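Speaker notes: "What happened at the packing bench"
Clandport staff and partners meetup, 27/06/2022
Keep water handy. Talk slower than last time.

OPENING

Hi everybody, thanks for having me, and thanks for putting me after the coffee instead of before it. I run the returns and repack floor at Mangubat. We sell phone accessories, mostly cases, and a lot of them come back. Wrong model, wrong color, changed my mind, my kid already has that one. If you've ever bought a phone case online you've probably sent one back, and there's a fair chance it landed on one of my benches (thanks for that).

I'm going to talk about the seven months since we put automated picking on two of those benches. I'm not an engineer. If you ask me about the control software I'll smile and point at the Gandatis table in the lobby, they're the ones who set it up and they're very patient people. What I can tell you is what it did to the shift, the breaks, the noise, the arguments and the job titles.

(Ask for hands: who here works on a floor? Who manages one? Wait for it.)

WHERE WE STARTED

So before all this, a returns bench was one person, a tote of returned cases, a scanner and a row of bins. You'd grab a case, turn it over, figure out which model it was for, check for cracks or gunk, scan it, drop it in a bin. On a normal shift one person did 300 of those. On a bad shift, meaning right after the holidays, people did more than that and went home with their wrists in ice.

February is our worst month. Everybody thinks it'll be January, but the returns window is long and people wait till the last minute. Last February I had two people out with sore hands at the same time, and I was on the bench myself for most of it, and that's when I stopped saying "we'll look at automation someday."

I want to be fair here. It wasn't all wrists. The company wanted numbers too. But it was the hands that got the crew to listen to me, so that's how I'm telling it.

HOW WE TAUGHT IT

This was the fun part, and also the part I got most wrong.

I figured a box would show up on a truck, somebody would plug it in, and off we'd go. Nope! Gandatis came in and told us the thing had to learn from people doing the job, which meant my crew picking up cases with a hand-held gripper. Over and over. You squeeze, you lift, you set it down, you do it again with the case turned a different way. They called the whole effort Takmont, and there was a Takmont corner with a light table top and a big tote of unsellable stock to practice with.

You should know that phone cases are annoying. The plain flat ones are fine. But we sell the rubbery ones with the fat sides, and the see-through ones that disappear on a pale table, and they all sit differently depending on whether they land face up or face down.

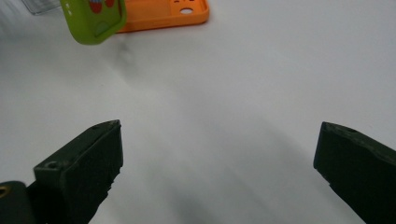

What surprised me was who turned out to be good at it. I'd picked my two fastest sorters for the training work, which seemed obvious. They hated it. They're fast with their fingers, and the gripper took their fingers away. The people who did great were the steady ones, the ones who never rush and who I'd been quietly nagging about their rate for years. Their moves were clean and they looked the same each time, and that's what Gandatis wanted from us. I had to go eat some crow over that, and I did it in front of the whole crew at the start of a shift.

(Pause. This usually gets a laugh. If it doesn't, keep moving.)

Second thing I got wrong was the hours. I put people on the gripper for a full shift. Don't do that. It's a different kind of tired, more in the forearm and the head. We cut it to half a shift, then swap with the bench. Much better mood all around, and I heard way less sighing.

WHAT CHANGED ON THE FLOOR

OK so now we've got two benches where the arm does the plain lifting and moving, and a person stands by for everything else. The arm gets through 200 cases a shift. Yes, that's fewer than a person! I put the number on the slide on purpose, the folks upstairs always go quiet when they see it. But the person at that bench is now doing the checking, the odd stuff and the problem returns, all of which used to pile up in a gray bin behind my desk until I couldn't open the drawer.

The gray bin is gone. I can open the drawer. I found a sandwich menu in there from a place that closed.

What else. The talking changed. The old benches faced each other and people chatted all day long. The arm benches face the wall because of the guarding, and for the first few weeks folks were lonely, and they told me so. One of them told me she'd rather have the sore wrist and the company. That one stuck with me. We turned the benches in the spring so the people at least stand back to back with the others, and we moved the radio. It's better. I wouldn't call it fixed.

Breaks changed too. The arm doesn't stop when you go for coffee, so at first people wouldn't go, they felt like they had to babysit it. I had to write it down as a rule: you take your break, you pause the bench, the cases will be there when you get back. If you take one thing home for your own floor, I'd love it to be that one.

And the blame changed, which I didn't see coming at all. When a case ends up in the wrong bin now, the first thing anybody says is "the arm did it." Sometimes it did. Sometimes it was me. We keep a clipboard by the bench and write down what went wrong without writing down who, and that calmed things down a lot.

JOBS AND MONEY

(Don't skip this even if running late. It's the question they came with.)

Did anybody lose their job? On my floor, no. We had people leave on their own and I was slower to replace them than I used to be, so I'm not going to stand up here and tell you the head count is the same. It's down. You can decide how you feel about that, I go back and forth on it myself.

The people doing training work and running the arm benches got a new title and a raise with it. I had to ask for that raise three times. I'd suggest asking before the equipment arrives, while everyone's still excited, because afterward it all turns into a budget conversation and you'll be sitting in it alone.

The thing I still don't like is the sign-up for training shifts. It's supposed to be open to everyone, and in practice the day crew fills it before the evening crew has clocked in. I'm trying a split list next month. If your site has cracked this, please come find me, I'm serious.

QUESTIONS I USUALLY GET

Is it loud? Less than the tape machine.

Does it handle the clear cases? Some days better than others. We still send most of those to a person.

Would I do it again? Yes, but I'd bring the crew in before the first vendor visit and I'd sort out the benches before anybody bolted anything down.

Can you come see it? Sure, email the Mangubat front desk and they'll get it to me. Wear closed shoes.

(Leave the bench layout slide up during questions. Take the clicker back to the sound desk, I walked off with it last year.)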